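Rumarine Evening School, Materials in Everyday Life
Handout 2, 02/10/2021

Why thread holds anything at all

Friction does most of the work. A stitch is a short rope wrapped around its own problem, and the knot at the end gets all the credit.

Cotton grips well and rots. Silk is strong and priced like it knows. Nylon is slippery, so it needs extra throws in the knot — ask anyone who has hemmed a tent.

Stitch spacing: too far apart and the edges gape, too close and you have made a row of perforations, like a stamp. The Kulkarni sheet has the sums. Skip question 2, the answer key is wrong and so was I.

For September: read the Gakeo chapter on knots, bring one failed seam from home. Jeans are traditional.
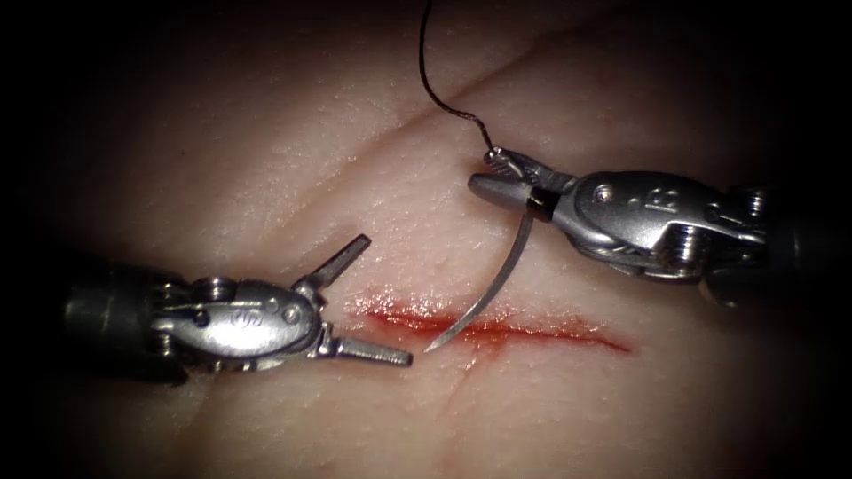 Fig. 2. Suture-practice pad with a straight red incision across the center.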